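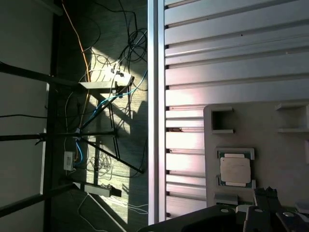
Part 2: The Floor Under the Bench

When we started this project I thought cable management would be the easy part, and I ended up spending most of my share of the time on it (and enjoying it more than I expected!). The floor under our workbench has two power strips, a white one and a long gray one, and cables running every which way across the carpet. The orange one and the blue ones are easy to follow by eye. The black ones around the white strip are a tangle, and I had to trace those by hand, one at a time, lying on my side with a flashlight.

Ghassan Boutros, who shares Room 309 with us, suggested labeling both ends of each cable before moving anything, so that's how I began. I used paper tags at first, but they curled and fell off within 15 minutes, and cloth tape held much better.

My plan for the next stage is this:

Lift the power strips off the carpet and fasten them to the table frame.

Coil the spare lengths and tie them every eight inches.

Run the blue cables along the wall side, where feet don't reach.

The sun comes in across that part of the floor, so I'd also like to keep the cables out of the bright patch if there's enough slack. I hope to have it all done by May.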